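Greifen lernen per Handgriff: Wastico zeigt Robotern die Arbeit von Menschenhand

Bei Wastico bringen Menschen den Robotern ihre Aufgaben neuerdings direkt bei. Das Unternehmen, das Sortier- und Packzellen für Versandlager baut, hat dafür mit dem Softwarehaus Fundia einen eigenen Vorführbetrieb eingerichtet. Gearbeitet wird mit Handgreifern, die Fernsteuerung kommt nur noch für einzelne Aufgaben zum Einsatz.
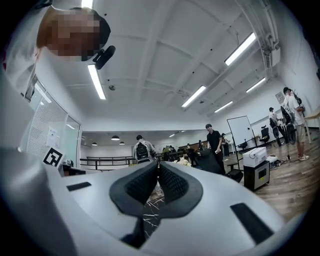
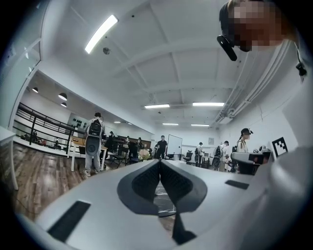

Ausgabe 24, Seite 2

Der Vorführbetrieb läuft seit September. Wer eine Aufgabe vormacht, führt den Greifer selbst zum Gegenstand, schließt die Backen und legt das Teil am Ziel ab. Die Kamera am Gerät zeichnet den Ablauf aus Sicht des Greifers auf. Aus den Aufnahmen berechnet die Software von Fundia die Bahn und die Öffnungsweite, später wird damit das Modell trainiert, das den Roboterarm steuert. Schwarz-weiße Marker im Raum dienen als feste Bezugspunkte.

Bislang hatte Wastico neue Abläufe ausschließlich per Fernsteuerung eingelernt. Dabei saß eine Bedienkraft an einem Pult und bewegte den Arm über zwei Steuerhebel. Das Verfahren lieferte brauchbare Daten, band aber für jede Vorführung eine komplette Roboterzelle. Außerdem brauchten neue Kräfte nach Angaben des Unternehmens mehrere Tage, bis sie ein weiches Päckchen sicher aufnehmen konnten. Mit dem Handgreifer beginnt die Aufzeichnung nach einer kurzen Einweisung am selben Vormittag.

Ganz verzichten will Wastico auf die Fernsteuerung nicht. Aufgaben, bei denen der Arm in enge Fächer greifen muss, werden weiterhin am Pult vorgeführt. Ein Mensch mit Handgreifer dreht das Gelenk mitunter so, wie es der Arm nicht nachmachen kann. Solche Aufnahmen sortiert die Software aus. Im ersten Durchgang betraf das vor allem das Einstellen flacher Kartons in Regale, die Anleitung für diese Aufgabe wurde inzwischen geändert.

Der Katalog umfasst derzeit 103 Aufgaben. Dazu gehören das Umsetzen von Dosen, das Falten kleiner Tücher, das Öffnen von Schubladen und das Einlegen von Beuteln in Kisten. Jede Aufgabe wird von mehreren Personen vorgemacht, damit das Modell unterschiedliche Bewegungsweisen kennenlernt. Linkshänder werden eigens eingeteilt. Gesichter werden nach der Aufnahme unkenntlich gemacht, Tonspuren gelöscht.

Erster Anwender soll die Wäscherei Kwiatkowski sein, die Hotels und Pensionen beliefert. Dort soll ein Arm gefaltete Handtücher vom Band nehmen und in Rollwagen stapeln. Die Wäscherei hat dafür Handtücher in sechs Größen bereitgestellt. Schwierigkeiten macht noch dünne Ware, von der die Backen leicht zwei Lagen auf einmal fassen. Wastico prüft einen anderen Belag für die Greifflächen.

Auch der Hotelausstatter Hotulell hat Interesse angemeldet. Das Unternehmen möchte Pflegesets für Gästezimmer maschinell zusammenstellen lassen und hat eine Liste mit Artikeln übergeben, die sich nach Saison ändern. Für jeden Wechsel wären neue Vorführungen nötig. Ob diese am Standort von Hotulell oder weiterhin bei Wastico entstehen, ist offen. Eine Entscheidung darüber soll nach dem Probelauf in der Wäscherei fallen.

Fundia arbeitet unterdessen an einer Rückmeldung für die Vorführenden. Bisher erfahren sie erst nach der Auswertung, ob eine Aufnahme verwendbar ist. Künftig soll ein Signalton melden, wenn die Bewegung zu schnell war oder die Kamera keinen Marker mehr erfasst hat. Die Funktion wird zunächst an zwei Geräten erprobt.

Wer als Vorführkraft mitarbeiten möchte, kann sich bei Wastico bewerben. Technische Vorkenntnisse sind nicht erforderlich. Die Schichten dauern vier Stunden, am Sonntag wird nicht aufgezeichnet.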